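Workshop Tips: Collecting Block-Grasp Examples in Simulation

I love this part of the job! Aatos and I recorded 54 practice grasps for Stellia in October, and these habits made the whole batch nicer to work with.

Start slow near the block
Race across the open ground if you like, but ease off for the last stretch. The learner copies your hurry too.

Grip low on tall blocks
Bring both black pads onto the lower part and leave the rest sticking up past the fingertips. On the wrist view you want a pad on each side of the red, like so: 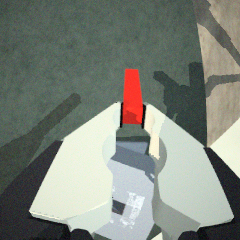
Move the shadows around
Change the light every five runs. A learner that has met plenty of shadows copes so much better with the next one!

Keep the wobbly ones
A fumble followed by a good recovery is gold. Tag it "recovered" and save it with the rest. Gönül keeps hers in a separate folder, which works too.

Name files as you go
Block color, light setting, run number. Do it before you reset.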